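[bench-list] Re: Yellow top, black trays, and where everything goes
From: Andri Lanz
Date: 8 January 2025

Dirceu,

Thank you for the long message, which I have left in full at the bottom so that others can enjoy the paragraph on glare. I'll take your points in whatever order I remember them.

First, rims. You say the black trays should go on the bench rim down because dust gets in otherwise. I tried this for most of a week. Dust does not get in. What does happen is that the tab on the side props the tray up at an angle, it rocks whenever anybody leans on the bench, and the rim picks up a scuff exactly where the Hillum people look first. They have already sent back 6 for scuffs I needed a desk lamp to find. So the rim faces up, and if you are worried about dust there is a cloth on the hook by the door.
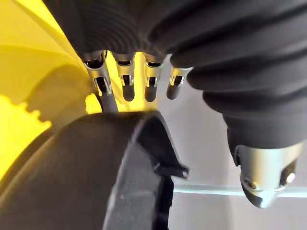
Up close by the rim. Bright yellow behind, as ever.

Second, the yellow. I know you voted for gray. I have the email. But you can't lose a black part on a yellow surface, and on the old bench we lost them constantly, including the one that turned up in July under the radiator. I grant you that the top is shiny, and that late in the day there is a patch of it I avoid looking at. Rondix quoted us for a matte film and I laughed loudly enough that they asked whether the line was all right.

Third, spacing. You want 12 trays across the top, shoulder to shoulder. I want three, with air between them, all lying the same way, rounded end toward the wall side and tab on the right. Then a tray that has been turned wrong shows up from the doorway. With 12 they become a kind of black hedge and you stop seeing any of them. The rest can wait in the Sabbagh crates until called for, as can we all. 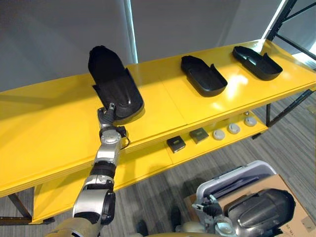
Andri Lanz

You'll notice the lower shelf sits well back from the front edge. I complained about that when it arrived and have since come around. It means your knees have somewhere to go, and things put down there can't be kicked. It also means things put down there are forgotten, so please don't use it for anything with a delivery date.

On picking them up, I agree with you completely, and I'd like that noted by the list archive. Tip the rounded toe up first and have a look inside before it goes anywhere. The inside is textured and dull, the rim is glossy, and any molding fault likes to hide where one becomes the other. Looking at a tray flat on the bench tells you mainly about the ceiling lights.

Then there is the padded piece, which you call "the cushion" and Brillska's paperwork calls four different things on two pages. I'm happy with cushion. It does not go down on the bench between steps. The lining side marks if you so much as set a pencil on it, and the pale edge band will take up every bit of grime the bench has been saving. Hold it upright, low down, one hand on each side, rounded edge at the top, and keep it that way until you've decided where it's going. If you haven't decided, don't pick it up.
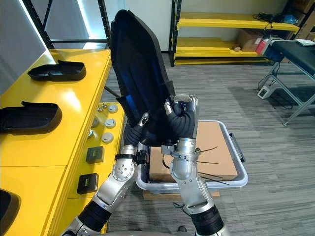 The cushion, blue side showing. Trays keeping out of the way on the bench.

As for the round caps on the front of the bench, I like them where they are, on a diagonal. You may call it decorative. The little black boxes with the gold labels can stay too, at least until one of us can say with a straight face what we'd do with the space.

The lot is 113 trays, by the way. I've checked the sheet against the crates and they agree, which made me check again.

Andri

----- Original message -----
From: Dirceu Vieira
To: bench-list
Subject: Yellow top, black trays, and where everything goes

All,

Before we start the new lot I would like to settle the bench. My proposals:

Trays rim down, always. Dust.

Twelve across the top, no gaps. We paid for the whole bench and I would like to use it.

Caps off the front and into a drawer. They look like somebody began decorating and was called away.

Look inside each tray before it moves, toe end up. I am aware this slows us down.

Cushion: can we agree on a place for it? I found it on a chair. I had been about to sit there.

Finally, the glare. I do not wish to reopen the color question, but by mid-afternoon that surface is a second window, and I did vote for gray.

Dirceu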